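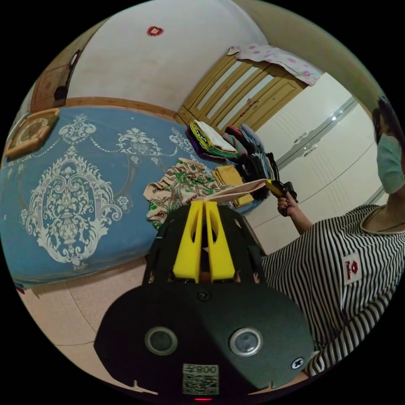 Simin Rashti wrote back that the rules read well enough, but that a rule about consent is no use if it only covers the person holding the gripper and forgets whoever else lives in the flat. We have changed section 3 to match. The rest of her remarks are worked into the text where they apply.

Gravby Household Handling: README and collection rules

1. What this covers

These rules apply to recordings of household work made with hand-held grippers in lived-in homes. They cover folding, sorting and moving clothes and bed linen. Kitchen work has its own file, kitchen_rules.txt, and the two should not be mixed. Where a session includes both, split it and file each part under the right set.

The set is kept by Andmont. Condent checks the recordings before release and can send any of them back.

2. Before recording

Read the code on the gripper's sticker into the session log. If the sticker is torn or will not scan, use another gripper and report the first one. Do not write a code in by hand.

Wipe the lenses with a dry cloth. Check the fingers for cracks and make sure the screws at their base are tight. A finger that has been glued must not be used.

Put away letters, medicine packets, bank cards, framed family photographs and anything with an address on it. Mirrors should be covered or turned to the wall. The lenses see much more of a room than you expect, including the ceiling and the floor by your feet, so check the whole room and not only the bed or table you are working at.

3. People and consent

Everyone who lives in the home signs the form, whether or not they will be there on the day. For anyone under age, do not record in that home at all.

Anyone who may come into view wears a face mask for the whole session. A mask does not replace the form. Two people may work in the same room if both have signed. A third person should wait in another room.

A person can ask for a session to be removed at any time up to the release of the next version, with no reason given. Removal means the video, the log and any labels made from them.

4. During recording

Work at the speed you would at home. Don't tidy the room to make it look better, and don't iron or pre-fold things that would normally be in a heap. Neat stacks and crumpled cloth are both wanted.

Keep at least 2 metres of clear floor behind you. Keep fingers, hair and loose sleeves away from the moving parts. When two people are working on one bed, agree who takes which side first.

Stop after 5 failed tries at the same item and mark it "failed". Do not delete failed tries. They are used.

Underwear is left out. So are school uniforms and work clothes with a name on them.

5. Labels

Each recording has one task label and any number of item labels. Use the plain words in labels.csv: shirt, trousers, towel, sheet, bedspread, cloth, other. If you can't tell what an item is, use "other". Colours are optional. The Henríquez labels from the first version (the ones with underscores) are still accepted by the loader but please don't add new ones.

6. Storage and release

Raw video stays on the encrypted drive and is not copied to personal laptops. The released version has sound removed. No single home may supply more than 1000 clips, to stop one bedroom from filling the set.

Consent forms are kept apart from the video and held until the end of 2031, then shredded.

7. Known problems

Faces are masked but eyes and hair can still be seen, so treat every clip as personal data. Logos on clothing are not blurred in the current version. Dark clothes piled together are badly labelled, and the count of items in such piles should not be relied on.

8. Changes

March: consent widened to the whole household. Mirror rule added. Limit on clips per home brought in.

Questions about a session go to whoever signed its log. Removal requests go straight to Andmont.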